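Stores Should Let Us Buy One of Something

Last July I needed a single storage basket for the shelf by the back door. The old one had split along the rim and was dropping bits into the shoes. I went to Rusik, the housewares store nearest to me, and found the right size straight away. It was sold in a set of three. The woman at the register checked for me and confirmed that the small one could not be bought separately, and that the medium and the large could not be bought separately either.

I bought the set. I have since given away the large one and I keep batteries in the medium one. I did not need anywhere to keep batteries.

It is a small complaint, and I want to make it anyway, because the same thing now happens all over the store. Glasses come in sixes. Hand towels come in fours. Picture hooks come in a plastic tub that will outlast the walls. At Vinero, the kitchen store across the road, I counted 53 items on the back wall and could buy two of them singly. One was a garlic press. The other was a doormat, and I am not sure why a kitchen store had it.

The argument for sets

The case for selling this way is not stupid and I will try to put it fairly. A set costs less to pack and ship than the same items sold apart. It takes up one space on the shelf and one line in the stock system. If a store splits sets, it ends up with a heap of large ones that no one wants, and it has to mark them down.

There is also the price per item. The basket set at Rusik was cheaper per basket than the single basket I later saw at a garden center. People like that number. I like it too. If you are moving into your first apartment and you own nothing, a box with six of everything is a kindness, and I would not want it taken off the shelf.

Most of us, though, are not moving into our first apartment. We are replacing the one thing that broke. Someone who breaks a glass has five glasses left. What she wants is the sixth glass. What she is offered is six more, and the best outcome is that she ends up with eleven and no room in the cupboard.

Price per item only means something if you use the items. Three baskets at a good price, with two of them idle, is one basket at a bad price. Stores know this and so do customers, but the label under the shelf is printed the first way.

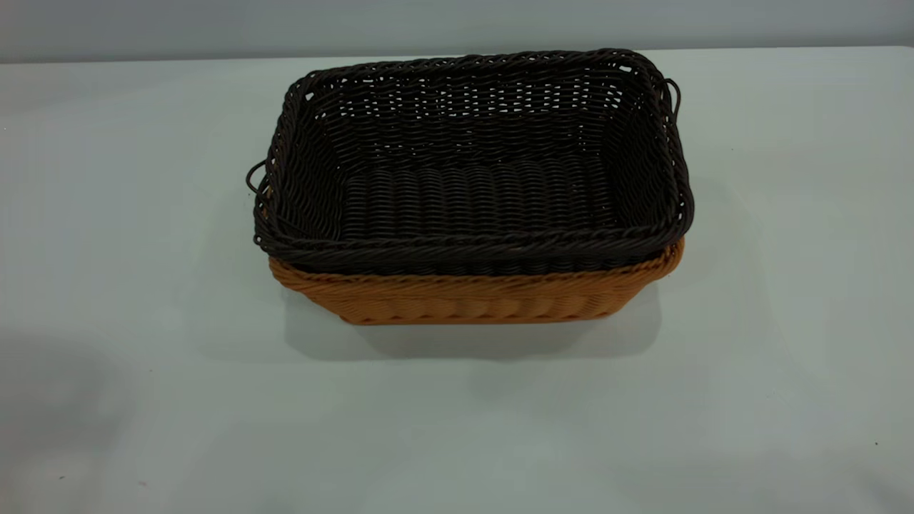
What happens to the extras

The extras go into a closet. I don't have a study to point to, only my own closet and those of people I have helped move. Every one of them had a shelf of things that came with other things: the two spare lids, the fourth towel in the color that didn't match, the smaller bowl still inside the bigger bowl with the sticker on.

From the closet they go to the thrift store. I work there on a Saturday now and then, sorting donations, and a good part of what I sort has never been used. We price it low and it sells slowly, for the obvious reason that everybody already has it. We get very few complete sets. People keep the size they wanted and send us the other two.

The thrift store then does for free what the first store would not. It sells the items one at a time. I have come to think this is most of what we are for.

Some goods really do belong together, and I am not arguing about those. Shoes should come in pairs. A chess set with no bishops is no use to anyone. A pan and the lid that fits it should travel as one. My objection is to sets where the only link between the items is that somebody put a band around them.

It used to be done differently

The hardware store I grew up near sold screws by the piece out of drawers. You told the man what you needed, he put it in a paper bag, and you paid a few cents more for each screw than you would have paid by the box. Everyone understood the deal. If you were building a deck you bought the box.

That is all I am asking for. Charge me extra for one. Charge me half as much again – I will pay it and still be ahead. Plundinell, the mail-order company I have bought china from for years, does exactly this. Their catalog has 2430 lines in it, and nearly all of the tableware can be ordered by the piece. A single saucer costs more than a quarter of a box of four, and the catalog says so in plain type. I have replaced two saucers and a cream jug this way, and the plates I started with are still in use. If I had been made to buy boxes, I would have given up at the first chip and bought a new service somewhere else.

Stores could start small. Pick the ten items that people come in to replace most often, put a few loose ones on the shelf next to the boxes, and see what sells. Glasses would be on my list, and so would pillowcases. I would put baskets on it too.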